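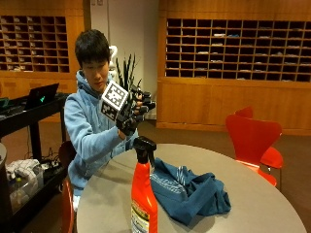 Glove on the right hand, bottle and cloth ready on the round table by the mailboxes.

February, week 4 of table wiping, Sunday session

Best week so far! We're up to 81 usable wipe-downs for the Bendel set and the cleaners at Urach are now asking when it's their turn, which is a nice change from the first meeting, when most of them sat with their arms folded.

Started 13:00. Glove calibration took two goes. Thumb was reading bent when flat, so I re-zeroed it with the palm on the table and it behaved after that. Keep the cube facing up and outward as much as you can — tracking drops the moment the sleeve rides over it. Roll your cuffs.

Stuff the evening crew told me that I want in the notes before I lose it:

Trigger squeezes are the sore part of the job. Wiping they don't mind. One of them reckons she does 2,000 squeezes on a big night, and her grip is shot by the end. If the Sani arm only ever took over spraying, they'd be happy with that.

They fold the cloth and turn it to a clean face between tables. We've been recording it bunched up any old way. Need a folded batch, and I'd love one of the crew to wear the glove for it, on paid hours.

Corners and chair backs they want to keep. Fair enough, the arm is hopeless at chairs anyway.

Flistudon has agreed in writing that nobody's shift gets cut during the trial. Printed it and put it up in the crew room. People did read it, and the questions got a lot friendlier (and more technical) afterward. Somebody asked if the arm could learn left-handed. Great question, no idea, trying it next.

To do: left glove, small size. More colours of cloth. Redo the last 13 takes, timestamps drifted.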